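Re: [cell-planning] Second arm, what do we really need to order?
From: Leonie Sutter

Hello all,

thank you for the fast answers on Thursday. I quote the part I want to reply to:

> Before we sign with Prergate I would like one clean list. The
> Trasthorpe budget has 1000 left for small parts and I don't see
> how grippers, wrist cameras and a mat can all come out of it.
> Can we also drop one arm? The simulation looks crowded to me.

I went again through the simulated cell, with two arms on the one table, and I don't think we should drop an arm. The two base plates sit close together, this is true, but the mat stays free for the work.
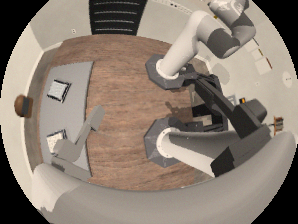
If we go to one arm, we save the arm and one plate, but Mohmand must then write the task again from the beginning. He estimates 12 working days for this. I did not find these days anywhere in our plan.

About the room: the table and the black mounting structure behind it are the big items. The side table and the shelving rack we have already at Emholm, so please take them off the list.

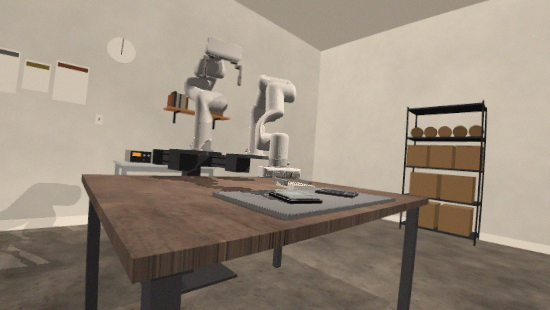 Prergate wants 661 for the mounting parts, without delivery. I asked if the price stays until July and they said yes, but only by phone. I will ask for it in writing.

My proposal for the order:

1. Mounting parts and both base plates, now. They have the longest waiting time.

2. Wrist cameras with wide lens, one for each arm. In the simulation the view over the gripper takes in the mat and also a good part of the room, so I would not pay for an extra camera on the ceiling yet.
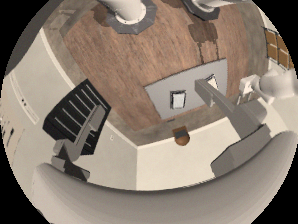 3. Gripper spare parts. One set of finger pads per arm is enough for the first months. The price is 61 per set, so I count two sets.

4. The mat, last. We can cut it ourselves from any gray material — please don't order the special one.
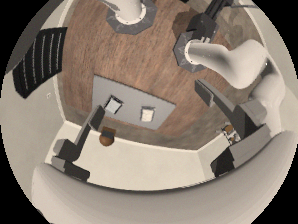 One open point is how wide the fingers must open. I would like to fix this number before we pay for pads, and for this I need the real sizes of the trays. Can somebody at Trasthorpe measure them and send me the numbers?

If there is no objection until Thursday, I send points 1 and 2 to purchasing.

Best regards,
Leonie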